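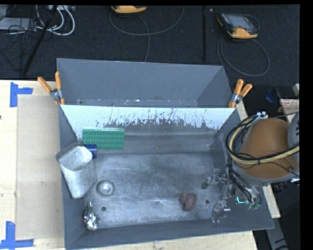 The grey bin with a few of its odds and ends: green block plate, tilted cup-like container, little round dish.

Nonon odds and ends: read me first

Hello, and thank you for taking an interest in our bits and bobs! Loan Đỗ and I began putting this collection together in July, mostly from kitchen drawers and toy boxes, and it has grown to 40 things (with roughly 100 pictures to go with them, bless us).

The shiny, crumply pieces are filed under "foil-like", and anything we couldn't agree on is under "other". Names are in names.txt, one to a line, and sizes are in sizes.txt, though 6 still need measuring.

Please keep the names as they are if you pass the set on. Corrections are very welcome, and Hazel Mbeki looks after those.

Arlo Sorensen, December 6, 2023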